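Progress report no. 2 to the Trevaskis Education Fund
Project: Student robotics club, sorting of medical supplies
Prepared by: Anselmo Rocha, club teacher
Date: 2020-02-12

Dear Mr Ruddock,

With this report I inform you and the other members of the Fund how the club has used the second part of the grant, what the students have learned until now, and which points are still open. Merle Pirihi has checked the figures before sending. I have tried to keep the same order as in the first report, so that you can compare.

1. Aim of the project

The aim did not change. The students prepare a robot arm for a small sorting task with supplies of the kind that a first-aid room keeps in its cupboard. The arm must take one item from the work surface, bring it to the correct bin and release it there. The task was chosen by the students themselves, and it will be our entry for the Unstead student competition in July.

There are three kinds of item: packets, face masks and syringes in their sealed packages. Each kind has its own bin. In the first report I wrote that we would perhaps start with wooden blocks. The students were against this, and I think now they were right. A block has always the same shape. A sealed packet bends, it slides, and it can lie with the label up or down, so they must think about the gripping from the first day.

2. The work table

The table is complete and we do not plan more changes to it before the competition. The arm stands at the far end, and the three bins are in a row along the left side, on a board. A large sheet of cardboard covers most of the table. We asked in November for a rubber mat, but the price was too high for our budget, and the cardboard does the work well enough. The fingers can touch it lightly without damage, and when it is worn we can replace it without any cost.

The emergency stop is wired and was the first thing every student learned to use. The rule of the club is that no program is started before one student is named for the stop. This student does nothing else during the run.

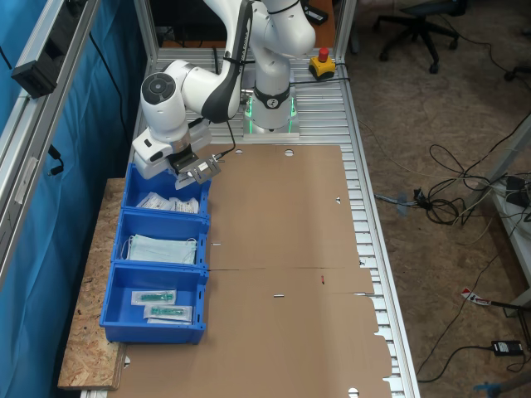
Photo: Angus Bright, for the club

The order of the bins was discussed for a long time. At first the students wanted the syringes in the farthest bin, but the packets are the most numerous items and the way to the farthest bin is the simplest one for the arm, as the students have programmed it. So the packets are now far, the masks in the middle and the syringes near. The positions of the bins are written on a paper in the club folder, and after every meeting the last group must check them.

3. What the students have done

The club has nine students at this moment. Two left after the winter holidays for reasons of timetable and two new ones came, so the number is the same as before. They work in three groups, and the groups change their task every few weeks.

The first group is responsible for the movements. They have taught the arm the positions above each bin and a safe height for travelling between them. In the beginning they wrote each movement as a separate program, which made it very difficult to correct anything. Saskia Ruddock proposed to write one common movement and give it only the number of the bin. It took her group two meetings to rewrite everything, but since then a correction is made in one place only.

The second group is responsible for the gripping. This is the slowest part of the project, and I prefer to say it openly. The packets are thin when they lie flat, and the fingers must come very low to take them. If they come too low, the arm stops with an error. If they close too high, they take nothing. The students keep a notebook of all attempts, with the height, the opening of the fingers and the result. The notebook has now 356 attempts.

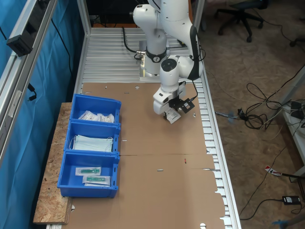

The gripper holding one of the small white packets over the cardboard.

From the notebook the group learned that the edge of the packet is a better place to take it than the middle. They learned also that a packet taken at the edge hangs down, and so it needs more free height when it passes over the bins. This second point was not in our plan. Angus Bright found it by reading the old pages again, after several packets were lost on the way, and the safe height was changed the same afternoon.

The third group works with the small module beside the gripper, to find where an item lies on the cardboard. At present the position is found well if there is only one item. With two items which touch each other, the program often takes them as one. The group is preparing a collection of pictures with items in different positions to improve this, and they have asked for more time.

4. Results until now

In January we made a first internal test with the rules of the competition. Each item was put on the table by a student from another group, one by one, and the arm had one attempt only. We made 60 attempts with packets. I do not give you here a percentage for the masks and syringes, as the test with them was stopped after a short time. The masks are soft and the fingers take sometimes two together. The syringes are better, but the package has a stiff side and a clear side, and the students want first to decide from which side it must be taken.

For the packets, the students consider the result good enough to continue with the present fingers. The new set of fingers which was in the budget is therefore not ordered, and I ask in point 6 to use this money differently.
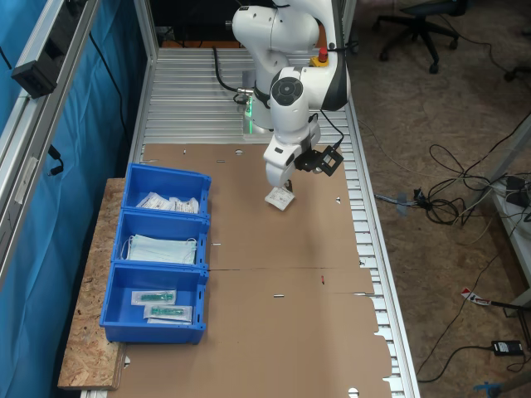 Packet with its label facing up, just above the work surface; bins for packets, masks and syringes at the left.

5. Difficulties

The largest difficulty is time at the table. There is one arm and three groups, so two groups must always work without it. We have made a plan of turns, and the waiting groups write and check their programs on paper or in the simulator. Some students accept this better than others. One parent asked if a second arm would be possible. I answered that it is not in the present grant.

A smaller difficulty is the cables on the floor to the right of the table. They must be put in order before we receive visitors, and I have asked Dreleck, who supplied the table, for a price for a cable channel. Their first answer was for a product much too large for us. I wait for a second one.

Finally, the documentation is behind the plan. The students like to build and to test, and they do not like to write. The notebook of the gripping group is a good example which the two other groups should follow, and I have reserved the last part of each meeting for it.

6. Use of the money

The amount received for this period was 3,000 euro. It was spent for the table and its frame, the bins, the supplies for sorting and the training day at Vorkov. The bills are in the annex, which Merle Pirihi sends separately. The only line not spent is the one for the new fingers. I ask the kind permission of the Fund to use it for the cable channel and for the travel of the students to Unstead. If the Fund prefers to keep the line as it is, we will look for the travel costs with the parents' association.

7. Next steps

- Finish the gripping of masks, with a decision if the present fingers are sufficient.
- Decide the side for taking the syringe packages.
- Improve the finding of items which touch each other.
- Put the cables in order.
- Repeat the internal test with all three kinds of item, and send you the complete table of results.
- Register the team for July. The form needs the signature of the Fund as supporter - I will send it to you with the next letter.

The members of the Fund are welcome to visit a meeting of the club. The students would be glad to show the work and they have asked me already twice when you will come. A short message some days before is enough.

With kind regards,
Anselmo Rocha

Copy to: Warrick Ruddock (Trevaskis Education Fund), Merle Pirihi (accounts)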